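Household Tips: Chocolate That Behaves Itself

Cocoa butter picks up smells faster than a teenager's gym bag. Keep good chocolate away from onions, coffee and anything with curry in its past. A tin in a cool cupboard beats the fridge, where it sweats and sulks.

Gray streaks are bloom. The fat has moved to the surface and settled there. Bake with it, or eat it in poor light.

If the wrapper says "sustainable" and stops there, go looking for a farm, a co-op or at least a region. Paula Roman wrote to Jukano about one of their bars and got back a leaflet with a leaf on it. Frade prints the name of the growers' group inside the flap, in type meant for ants. Shade-grown is worth a few extra cents if you care about trees still standing, and I do, mostly on payday.

Buy cocoa powder in small bags. I once ordered a sack from Floletti because the price per pound was lovely, and we were drinking it well into the following April.

Melt slowly, over water that barely steams. One drop of water in the bowl and the lot seizes – stir in warm cream and call it sauce, as Inês Magalhães has done at two birthdays.

Cocoa shells make a decent mulch, but skip them if you have a dog. They can poison it.

And then there's the apron. Scrape off what you can with a spoon, rinse from the back in cold water, rub in dish soap and leave it for 15 minutes before washing. Check the stain before the dryer gets hold of it, or it's yours for life.

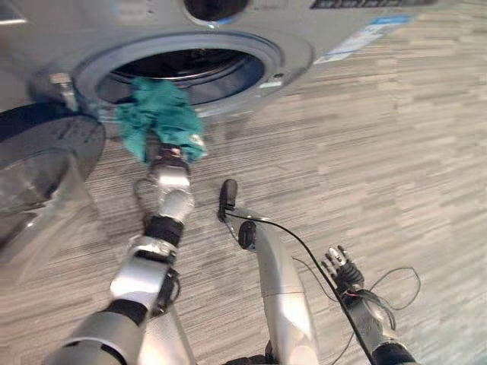

Front-loader, with a teal cloth at the door.

White shirts go through the same routine, with more swearing. Old stains may need a second round. Dark towels never show a thing, and I now own six.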